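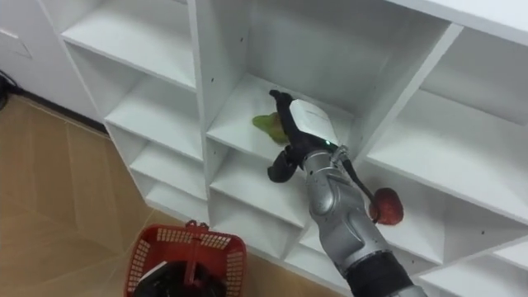 White shelving unit, square cubbies.

Polling place walk-through, Fosdale Ward 2, November 2022
Filled in by me, Hanyu Li. Sorry for the handwriting on the paper copy!

1. Entrance and ramp – OK. Door opens wide and stays put. I rolled the loaner wheelchair up twice and only bumped the rail once.
2. Parking – needs work. Two accessible spots, but the paint on one is nearly gone. Boyang Cao is bringing cones.
3. Campaign sign limit – OK. Chalk line is down, and I moved one Sengar for Council sign back behind it.
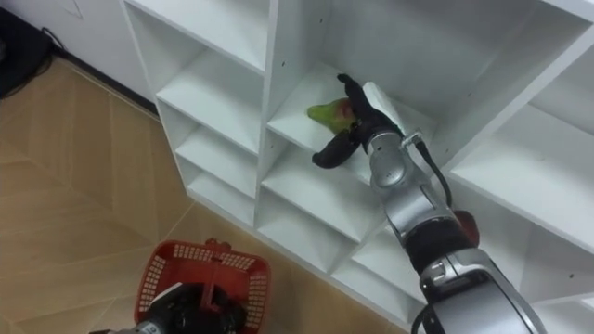

Cubbies against the white wall.

4. Voting booths – OK. One had a wobbly leg, so I tightened it and leaned on it pretty hard (it held).
5. Ballot stock – OK. 1430 on hand, seals match the log. Provisional envelopes: 82.
6. Tabulator cord – fix before opening. It runs right across the line to check-in! Tape it down or move the table.

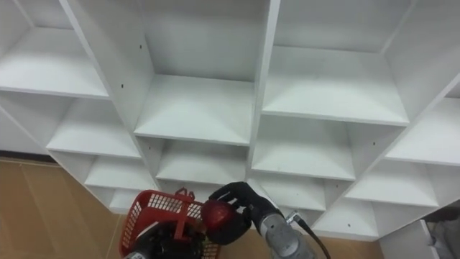 Who can sign off on item 6 if I'm not there?
Fengying Ye or Peiyu Yao, as long as they initial the sheet and write the time next to it.

7. Posted notices – one missing. Still need the Spanish sample ballot by the door.
8. Emergency exits – OK, both clear and both lit.
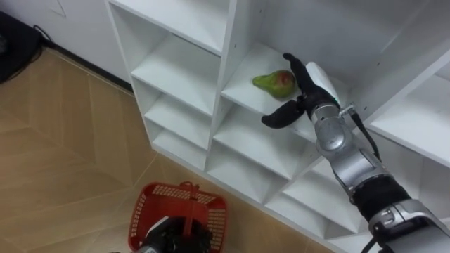

Pear on a middle shelf.

9. Phone list – OK, but Yulan Kang's number is the old one. Use extension 237 for now.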